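Home | Forums | Outdoor & Patio | Assembly Help | Search | Log in

White plastic tables with push-in legs – any good or not?
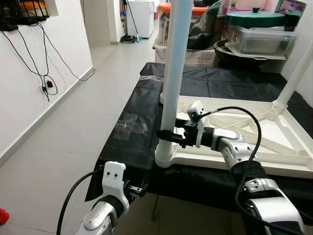
Photo: Iraís Hinojosa

gundlow_gal
Looking at one of these for the balcony. White plastic, ribbed underneath, round legs that go into sockets at the corners. The Tunard listing says "rock solid, no tools". I have my doubts. Has anyone owned one past the first winter?

Windach50
Had one for 14 months. The top was fine. The legs worked loose every time we dragged it across the deck. "No tools" means no screws, so I wouldn't call it solid.

H. Cuautle
Don't drag it, then. Mine has been out since March and doesn't budge. Flip the top upside down, put a sheet of plastic under it so you don't scuff the finish, and push each leg in down low, near the socket. People grab the top end and lever it around, and that's how you split the collar.

Windach50
I've put together more than one of these, Heriberto. Mine split with no levering at all. Cold plastic in a Canadian garage, five minutes in.

gundlow_gal
So bring it indoors first? The instructions don't mention that.

H. Cuautle
Overnight inside, yes. And don't glue the legs, whatever the Chou video tells you. You'll never get it flat for storage again.

Windach50
I'd glue it. Who stores a cheap table flat?

gundlow_gal
Someone with a balcony – me. Still not convinced, but I'll check the sockets in the store before I pay.

Comments (3)

mossy_kettle: The "holds 50 kg" claim is the one I'd like to see tested. Spread out evenly, maybe. Not with my uncle leaning on a corner.

prairie_dee: Glue colour shows on white. Ask me how I know.

tuck_n_roll: 2,696 views and still no answer on the winter question.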